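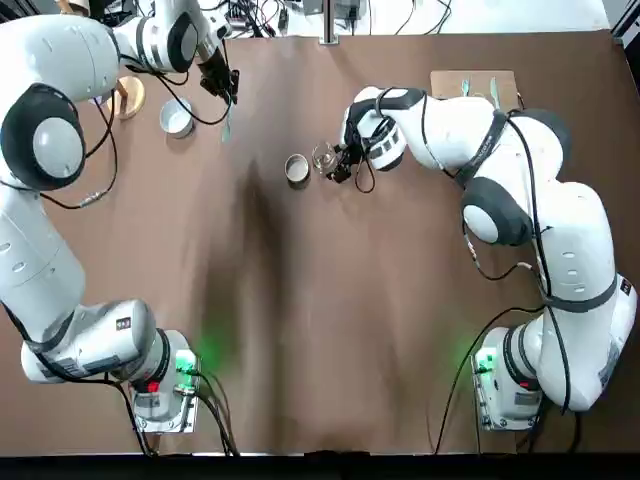
Figure 2. Two white robot arms over a paper-covered tabletop.

4.2 Disclosure practice in the lower courts

The registry at Grukwood released 1668 closed summary files for the study, of which 840 contained a disclosure certificate signed by the informant. The remainder contained a blank certificate, a certificate belonging to another matter, or, in one memorable bundle, the menu of a Thai restaurant. We coded the first two categories separately and left the menu out of the analysis.

Delay was measured from the date of charge to the date on which the defence first received the complete brief. The prosecution's own system, Mamix, records a different interval, which begins when somebody opens the file and ends when somebody closes it. Under that definition a brief can be served in an afternoon. Defence practitioners we interviewed did not recognise the afternoon in question.
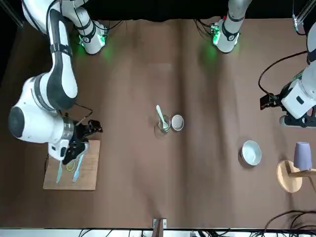 Late disclosure clustered in matters with electronic evidence, particularly phone extractions. Quispe's earlier work on the Bremier circuit attributed this to laboratory backlog, and we began with the same expectation. In our files, however, the extraction report had often reached the informant's desk well before the first mention. What it then did on the desk is harder to establish. Walter Quispe has since suggested (personal communication, August 12, 2019) that informants treat the report as finished only once they have read it - a generous theory, given the length of the reports.

A subsample of 400 files was recoded by a second reader. Disagreement centred on the word 'served', which the practice direction uses in three senses and defines in none. We followed the magistrate's reading in Mac Mathúna, under which material is served when the defence could reasonably be expected to know it exists. The amended direction issued in April retains all three senses and adds a flow chart.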